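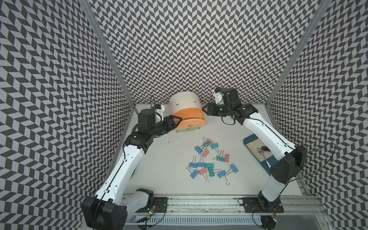 Homilis is a list of pattern names for wallpaper, fabric and floor tile, collected from old shop catalogs and sorted into something you can search. Names are a mess in this trade. Same repeat gets sold under three names in one catalog. Take the black-and-white walls in the photo: slanted parallelograms, rows going zigzag. We file that under chevron. Plenty of sellers would say zigzag, a few would say herringbone (wrong, see below). All the names get kept, one gets picked as the main one.

Last updated 1/5/20

What's in it

patterns.csv - 2,574 rows, one per pattern
names.csv - 3,710 rows, one per name, points back to patterns.csv
sources.txt - which catalogs, in what order they were typed up
fixes.txt - corrections, newest on top

No scans of the catalogs. Don't ask, can't share them.

Columns in patterns.csv

id - number, never reused even if the row gets deleted
main_name - lower case, singular (stripe, not stripes)
family - stripe, check, zigzag, floral, dot, scenic, other
repeat_in - height of one repeat in inches, blank if the catalog didnt say
colors - how many, counting the ground
notes - free text, messy

Columns in names.csv

name, pattern_id, source, year. Year is the year printed on the catalog cover. Some covers have no year, those say 0. Yes it should be blank. Will change it at some point.

Where it came from

Two batches. Plosorura batch is wallpaper, mostly sample books, typed up first and typed up best. Mahawong batch is fabric and tile. Done in August, fast, expect more mistakes there. Of the patterns, 2,186 have a repeat height. The rest are nearly all tile, where the catalogs give the tile size and leave it at that.

Chevron vs herringbone

Gets asked a lot. Chevron: pieces meet at a point, clean line down the middle. Herringbone: the end of one piece butts into the side of the next, so the line is broken. If the catalog had a drawing we went by the drawing. If there was only a name we went with the name and put "no drawing" in notes. Flame stitch is its own thing, still under zigzag family.

Known problems

Plaid and tartan are mixed up all through the Mahawong rows.
"Damask" used for anything with a big curly leaf on it. Left as is.
Color counts are off for metallics, some typists counted gold and some didn't.
5 rows with a repeat height over 100 inches. Probaby typos, not checked yet.
Accents dropped from the French names.

Using it

Plain CSV, UTF-8, comma separated, quotes around notes. Opens in any spreadsheet. If you sort in a spreadsheet sort by id and not by row, the rows move around between versions.

Free to use for anything. Credit Homilis if you print it. The Flunness search page runs on an older copy, so results there wont match this file.

Corrections: send the id, the wrong value, the right value, and what catalog you saw it in. One per line please.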